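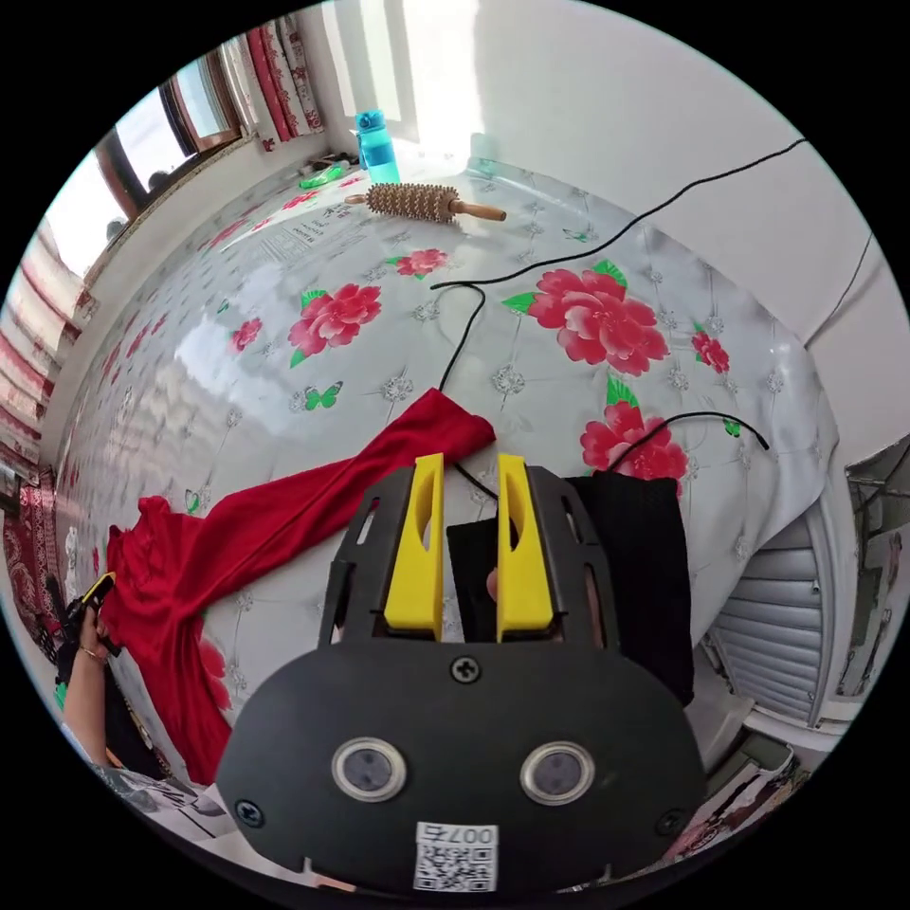 The Big Fold: the spare room

Welcome to the folding page! A few of you asked after my last post whether I ever got through the mountain of clothes in the spare room, and the answer is yes, mostly, with one bag still sulking in the hallway. Here are my notes as I went, so you can tell me what I'm doing wrong, as Danica Nikolaidis always does, lovingly, in the comments).

First up, the bedspread. I've had so many messages about it! It's the glossy white one with the big red flowers and the little green butterflies, and it is slippery as anything, which makes it a funny choice for a folding surface. You smooth a sleeve out and the whole shirt goes for a wander. But I love the colour of it, and the bed is the biggest flat space we've got, so that's where the folding happens. I did try the kitchen table back in March and gave up when I found toast crumbs in a cardigan.

My dark things always go to one side. Black on black on black – I can never tell what's a top and what's a pair of leggings until I've picked it up and given it a shake, so I leave the lot in a heap and work through it one piece at a time. Red goes in the middle where I can see it. If you've only got a small bed, do the darks first and get them off to the drawer, then start on the colours.

The blue water bottle and the wooden massage roller live up at the window end. The roller is for my shoulders, which start grumbling after 30 minutes of leaning over a low bed (Octavio Lagos swears by putting a pillow under your knees and kneeling instead, and I've tried it, and it's good, but then I can't reach the far corner).

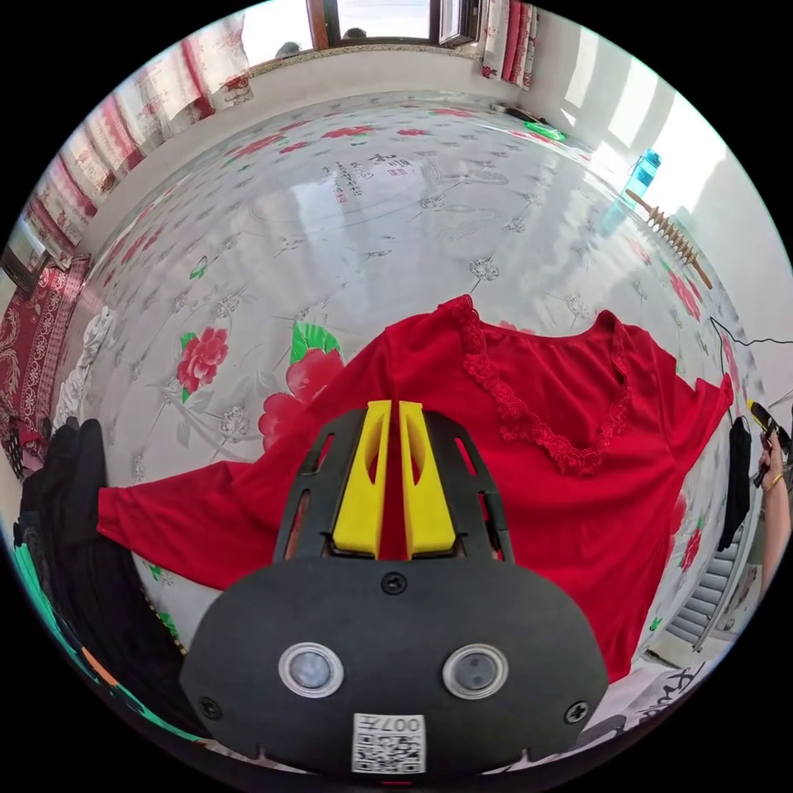 Long sleeves are the ones people write to me about, so I'll go slowly. Lay the top out flat with the neckline up and pull both arms straight out to the sides, as wide as they'll go. Run your hands from the middle outwards to get the wrinkles moving. Then bring one side in to the centre, fold that sleeve back down along the body, and do the same with the other. Fold the bottom up in thirds and you're done! Anything with lace at the neck I fold so the lace ends up on top, or it gets squashed and you have to fuss over it with an iron later.

Do it by the window if you can. I like a bright morning for this job because navy and black look like twins to me under a lamp, and I've gone out in odd socks more times than I'd like to admit.

A few bits and pieces from the comments last time:

Wumpini Darko wanted to know whether I roll or fold. Fold for drawers, roll for suitcases. I rolled everything for a whole winter once and could never find my grey jumper.

Patricio Iturra asked about the storage boxes. They're the Trarnum ones, the 55 litre size, and two of them fit under the bed with the lids on. The lids are a bit flimsy, so don't stack anything heavy on top.

And somebody asked how many hangers I own. I bought a box of 50 and I'm still short. No idea where they go.

Next on my list is the linen cupboard, and I'm dreading the fitted sheets. If you've got a method that works on a queen size, pop it in the comments and I'll give it a go before I start.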